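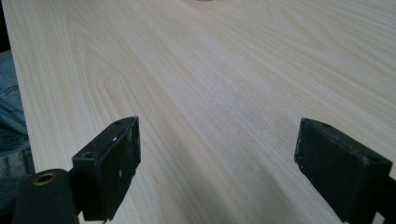 Step 2: Oiling the top

My favorite part! Wipe the wood down with a barely damp cloth and let it dry, then go over it by hand with 600 grit, always following the grain. Vacuum, wipe again, and pour on a small puddle of oil (I use Trolel, but any hardwax oil will do).

Spread it thin with a white pad and watch that grain wake up – I never get tired of it! Wait ten minutes, buff off everything that's still wet, and leave it overnight. Two coats are plenty for a desk. Lay your oily rags out flat outside to dry, never in a heap, as they can catch fire.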